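Round bedside table with a raised edge: how do I stop things piling up on it, and where does the phone go?

Posted in Bedroom and Guest Room, 4/7/18
920 views

Brunello Cattaneo

I rent out a small guest room and I am trying to settle on one layout for the bedside table so that I can put everything back the same way after each stay. The table is a round drum type in light wood. It stands in the corner, between the side wall and the back wall, with the upholstered headboard on its other side. I bought it through a shop called Sorrentino last November and I like it, but a round top in a square corner wastes a lot of space behind it, and small things get lost back there.

Two items have to stay. One is a corded desk phone, because cell reception in the room is poor and guests need to be able to reach me. The other is a box of tissues. I would also like guests to have room for a glass of water, a book and their own cell phone. At the moment they end up putting those on the floor.

The outlet for the phone is low on the back wall, just behind the table and to the left. The switch panel is higher up on the same wall. I can't move either one without an electrician and I don't want to pay for that. 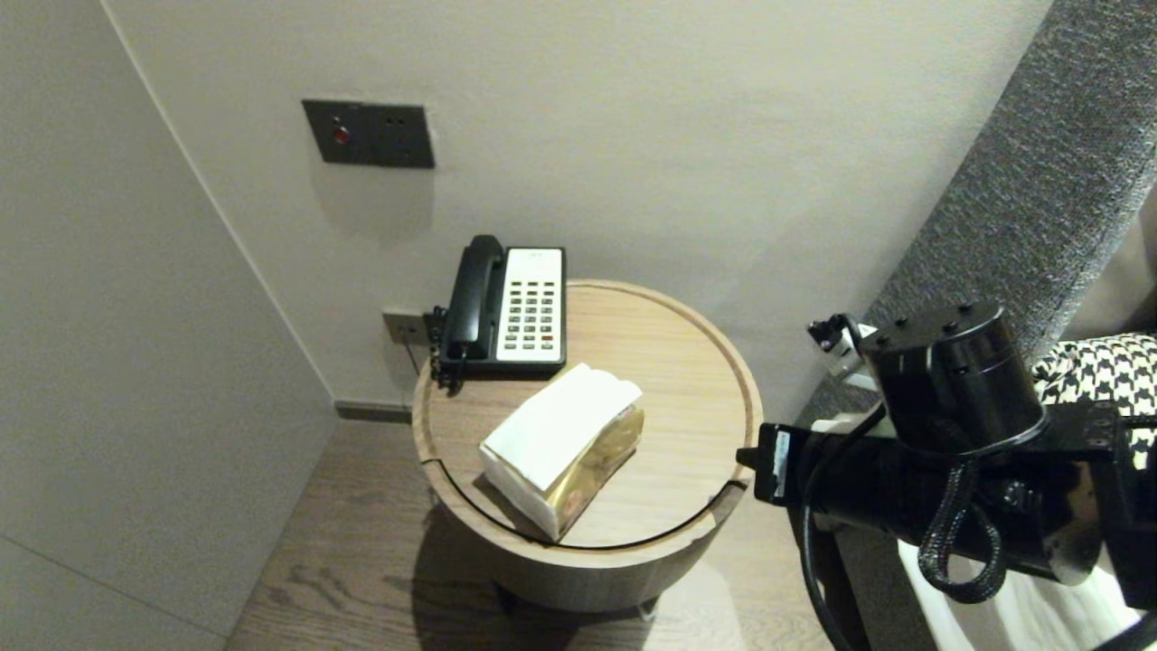
Lorka

Your phone is in the right place already. Keep it at the back left. The line comes from that side, so the cord has the shortest way to go and doesn't cross the part of the table people use. If you moved it to the bed side, guests would be reaching over the cord every time they wanted their glass.

The tissues are what I would change. A long box set at an angle in the middle of a round top takes up the best part of the table. You have a few choices:

Turn the box so the long side runs along the back, to the right of the phone. Check that you can still lift the handset without bumping it.

Switch to a cube box. It takes up much less of the top and fits next to a phone better. They hold fewer tissues, so check it between guests.

Take the tissues off the table completely and put them on a shelf or dresser. I don't like this one for a guest room. People want tissues in reach at night.

I would go with the cube. Then the front half of the table is free, and that is enough for a glass and a book.

As for things falling down the back, you can pull the table out and clean there, but keep a hand on the phone when you do. Don't drag it by the cord side. I did that in my own spare room and the phone went on the floor.

prudard

Just get a square table. Round ones are no good in corners. I had one and got rid of it after 2 months.

Brunello Cattaneo

Thank you both. I am keeping the table, I had to carry it up the stairs and I am not carrying it down again. I will try the cube box. Does anyone know how to clean the groove that goes around the edge of the top? It fills with dust and a cloth only pushes it along.

Cistness

For the groove, use a dry soft brush first. A clean paintbrush an inch wide works, or an old toothbrush if the bristles are not stiff. Go around once in the same direction, then pick up the dust with the narrow vacuum tool. After that wrap a barely damp cloth over a fingertip and go around again. Dry it right away. Do not pour or spray anything onto the top, it will sit in the groove and work into the wood. I don't know what finish yours has, so try the damp cloth on a spot at the back first.

The seam around the upper part of the body gets dusty too. Same brush, no water.

For the phone, wipe the handset and the keys between guests. Unplug it from the wall first or you will end up dialing somebody. Put the cleaner on the cloth and never on the phone. The coiled cord is the worst part. Run it through a folded damp cloth a little at a time. If the coil has tangled, unplug the handset end and let it hang until it stops turning, then plug it back in.

I would also put a coaster on the table, a flat one with a cork bottom. Guests will use it if it is already sitting there when they arrive. If you leave it in the drawer or on a shelf they won't look for it.

One more thing about where guests put their cell phones. They need to charge them, and if there is no power outlet they can reach from the bed, the phones will end up on the floor wherever the charger is, however clear the table is. You only mentioned the outlet for the phone line. Is there a power outlet on that side?

Brunello Cattaneo

There is one behind the headboard, but you have to move the bed to get at it. I will look for a flat extension cord that can come out beside the table.

13 people found this page helpful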